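4.2 Loading a room and standing the robot
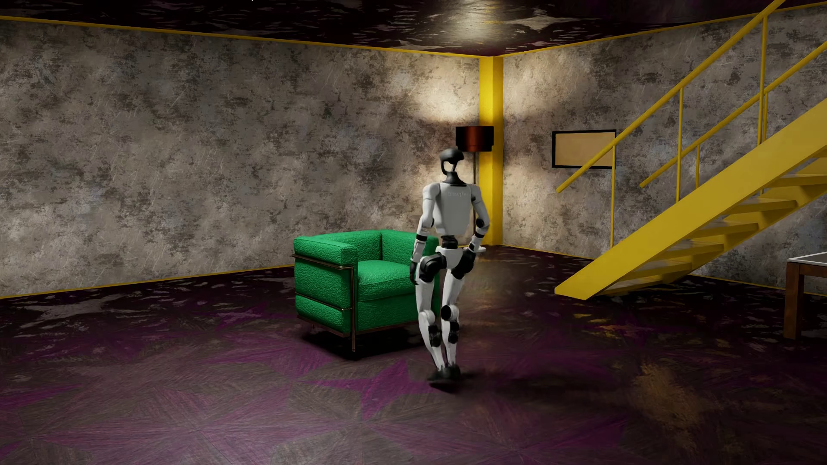
Figure 4-2. Humanoid model standing in a furnished room, staircase to the right.

1. Open Kadport and choose Scene > Load. Pick a room file from the Bamlow set.
2. Set the physics step rate to 860 Hz. Leave the render rate at its default.
3. Place the robot on open floor, clear of furniture and stairs.
4. Start the balance controller, then release the base lock.
5. Wait for the status line to read STABLE before sending any joint targets.

Note: Patterned or glossy floors do not affect contact. Friction is read from the collision mesh only.

Caution: Do not release the base lock while the controller is stopped. The model will fall and the log will fill with contact errors (code 788).

If the robot drifts after step 5, reset the foot offsets and repeat from step 3.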